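Brikgate forum > Cells and setup > Gripper approach over a mug

evemport_rania
09/05/2020
I'm setting up the pick on our simulated cell before we load the same program on the real arm. Two-finger gripper, target is the white mug on the cabinet. Approach is straight down with a 20 mm offset over the rim, fingers open. The left finger ends up right at the mouth of the mug. I want one finger inside and one outside, then close on the wall.

The tool center point was entered by hand in February and I haven't touched it since.

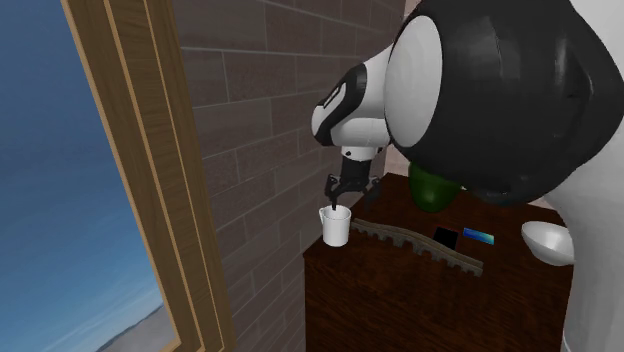

Cor Hendriks
Check the tool center point before you change the offset. If it was typed in from a drawing it can be out by a few mm, and a rim grip won't forgive that. Touch one fixed point from four angles and see if the numbers agree.

drurk16
Disagree. In sim the TCP is whatever the model says. I'd raise the approach to 300 and come down slow so you can see where it drifts.

Cor Hendriks
The model only knows the number she typed. Same error, just slower.

evemport_rania
Ran the four points. Z was off by 3 mm, X and Y fine. Corrected it and saved as a new tool so the old programs still run.

drurk16
OK, fair. I'd still drop the closing force for a wall grip. What's it at?

evemport_rania
Default. Will look Monday.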